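Vormachen statt Programmieren

Vormachen (im Englischen meist „learning from demonstration“, bei uns im Büro einfach „Zeigen“) nennt man alle Verfahren, bei denen ein Roboter seine Aufgabe von einem Menschen lernt, der sie ihm vorführt. Ich schreibe diesen Eintrag für das Tarkby-Lexikon, weil ich ständig danach gefragt werde und das Thema wirklich liebe!

Drei Wege sind üblich. Beim Führen von Hand fasst man den Arm direkt an und schiebt ihn durch die Bewegung, während die Gelenkwinkel mitgeschrieben werden. Das geht schnell, aber wer schon mal einen schweren Arm um eine Tischkante bugsiert hat, weiß, wie ruckelig so eine Aufnahme wird. Beim Fernsteuern bewegt man einen kleineren Zwillingsarm oder Controller, und der große macht alles nach – herrlich anzusehen, nur fehlt oft das Gefühl für die Kraft. Sibel Özkan hat mir das in Celport beigebracht, und ich habe am ersten Tag vor allem Becher umgeworfen.

Der dritte Weg kommt bei der Aufnahme ganz ohne Roboterarm aus. Man nimmt handgehaltene Greifer, in jede Hand einen, und erledigt die Aufgabe damit selbst. Ihre Lage im Raum lässt sich zum Beispiel über Würfel mit schwarz-weißen Markermustern bestimmen, die eine Kamera wiedererkennt. Solange die Muster gut zu sehen sind, klappt das prima, bei Gegenlicht oder verdeckten Flächen springt die Position gern mal (dann heißt es: noch mal von vorn). 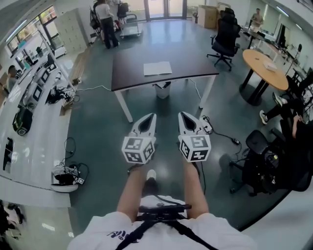

Wie viele Vorführungen braucht man nun? Kommt drauf an, leider. Für unser Tassenregal in Clinholm haben 115 gereicht, beim Handtuchfalten waren wir nach ungefähr 1.000 immer noch unzufrieden. Ah-rin Lim schwört darauf, lieber den Startpunkt zu variieren und langsam zu arbeiten, und seit ich das auch so mache, muss ich viel weniger wegwerfen.

Gelernt wird danach meist durch Nachahmung: Das Modell sagt aus Bild und Greiferstellung die nächste Bewegung voraus. Kleine Fehler schaukeln sich dabei auf, deshalb nimmt man auch Korrekturen mit auf, etwa einen Griff daneben und das Nachfassen. Siehe auch: Fernsteuerung, Greifer, Kalibrierung.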